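9/3/21, glaze notes

I spent a good part of the afternoon on the round table again (the wooden one with the knots, which I've grown far too fond of), going over the pale grey-green plates from the Mäkelä batch. I do love that turquoise motif, curved strokes and little dots and all! Next time I'd like to try the glaze 2 coats thinner on the rims, then leave the stack 12 hours before wrapping.

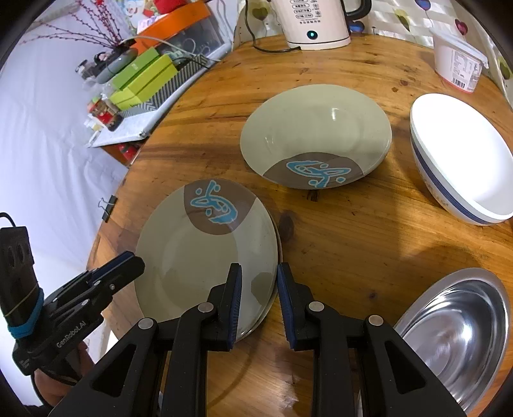

Sneha Maurya would keep the rims as they are and thin only the centers.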